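**Trusine Speckled Surface Panels -- Zomus Series**

Product information for specifiers, facilities departments and trade buyers. Revised 28 October 2024.

The Zomus Series is a range of solid-surface panels for counters, worktops, reception desks and window ledges in public and commercial buildings. Panels are cast in one piece and colored through the full depth of the material, so that light scratches and worn edges can be sanded and refinished on site without a change in appearance. The series replaces the earlier Flotent range, which remains available for repair orders only.

## Typical uses

Zomus panels are specified for schools, clinics, libraries, laboratories with light chemical use, and staff kitchens. They are not approved for exterior use, for flooring, or for the immediate surround of open-flame cooking equipment. Customers considering the panels for commercial dishwashing areas should request the separate moisture guidance sheet before placing an order.

## Finishes and colors

Standard panels are supplied in a matte finish. A satin finish may be ordered at additional cost and requires a longer lead time. Gloss is no longer offered.

The current palette has eight colors, six of them speckled and two plain. Flecks are distributed at random during casting, and no two panels will match exactly. Where several panels are to be joined in one run, please state this on the order so that they can be drawn from the same batch. Trusine cannot guarantee a batch match for panels ordered separately, including those ordered later to extend an existing counter.

Color samples are sent on request. Approval should be given from a physical sample and viewed under the lighting that will be used in the finished room. Colors shown on screen or in print are for general guidance only.

## Edges and corners

| Edge profile | Availability | Notes |
|---|---|---|
| Square, eased | Standard | Supplied unless otherwise stated |
| Beveled | Standard | Add to order form under "Edges" |
| Full round | To order | Not available on angled corners |
| Drip edge | To order | Front edge only |

Corners may be cut square, clipped or rounded. Angled runs, including those that follow a wall that is out of square, are cut from a customer template. Templates should be full size, marked with the top face, and made from rigid board. Paper templates will be returned.

## Installation

Panels must be stored flat and brought into the room in which they will be installed no later than the day before fitting. Base cabinets or frames should be level and continuous along the front and back edges. An unsupported overhang greater than 8 inches requires brackets, which are not included.

Joints are made with the color-matched adhesive supplied in the fitting kit. Each kit contains adhesive sufficient for three joints. Clamps should remain in place until the adhesive has fully cured -- curing times are printed on the tube and vary with room temperature.

Cutouts for sinks and cable ports are best made at the factory. Where a cutout is made on site, its inside corners must be rounded and the cut edge sanded smooth. Square inside corners are a frequent cause of cracking and are excluded from the warranty.

## Choosing a color with the floor

Pale speckled panels are often selected for rooms with a dark or strongly patterned floor.

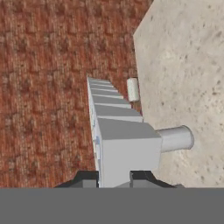
*Computer rendering: light gray speckled surface with a mottled reddish-brown floor.*

## Care and cleaning

Clean daily with warm water and a mild detergent, and dry with a soft cloth. Stains that remain may be treated with a non-scratch pad, using light circular strokes. Paint strippers, drain cleaners and products containing acetone must be kept off the surface. Hot pans should be set on a trivet.

## Ordering and returns

Orders are accepted through Trusine and through Bañuelos, the authorized distributor for cut-to-template work. Orders intended for delivery in December should be placed early, as the cutting shop closes for part of that month. Uncut panels may be returned in their original wrapping. Panels cut to a template are made to order and cannot be returned unless faulty -- please inspect each panel on delivery, and note any damage on the carrier's receipt before signing.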